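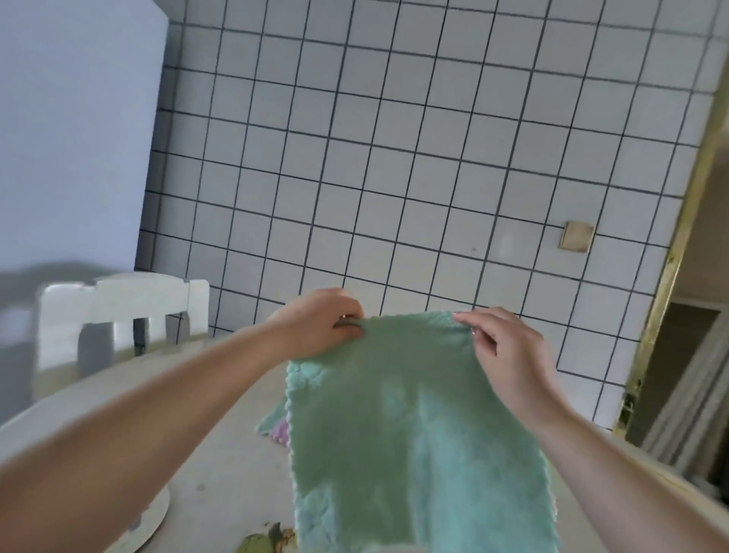
Laundry and Linen Assistant (part-time)

Harnimberg Guest House is looking for a part-time assistant to fold, sort and put away towels and other linens. The job is 17 hours a week, spread over 4 mornings. The position opens in April and is permanent after a 30-day trial period.

About the work

We have guest rooms on two floors and a small breakfast room, and all the washing is done in the building. Most of your morning will be spent at the folding table. Bath towels, hand towels and the small fluffy cloths for the washstands come out of the dryers mixed together, and they need to be sorted by size and color before they go on the shelves.

You will also:

– load and empty the washers and dryers
– check each towel for stains, pulled loops and loose edging, and set aside anything that needs mending
– fold to our house pattern (we will teach you)
– stock the linen closets on both floors before noon
– wipe down the folding table and sweep the laundry room at the end of the shift
– write down what is running low, including detergent and stain remover

The plush towels take a little getting used to. They are thick, they don't hold a crease, and the wavy edges have to be lined up by hand. Shake them out, hold them by two corners and fold them in thirds. Fabric softener is not used on any of them.

About you

You don't need experience in a hotel or a laundry. We would like someone who is neat, can be on their feet for most of the morning, and can lift a full laundry basket. You will work alone part of the time, so you should be comfortable getting on with things. Some English is needed for the closet lists and the washing instructions.

Hours and pay

Shifts start at 7:45 a.m. Pay is above minimum wage and will be discussed at the interview. Breakfast is included on working days – coffee too. Aprons are provided, but please bring your own closed shoes. There is free parking behind the building, and the bus stops across the street.

How to apply

Send a short letter or a resume to Veerle Koster, Housekeeping, Harnimberg Guest House, and put job number 861 on it. You can also drop it off at the front desk between 9 a.m. and 4 p.m. Please say which mornings you can't work.

Interviews are held at the guest house and include a short visit to the laundry room with Treasa Foley, who runs the morning shift. We reply to everyone who applies.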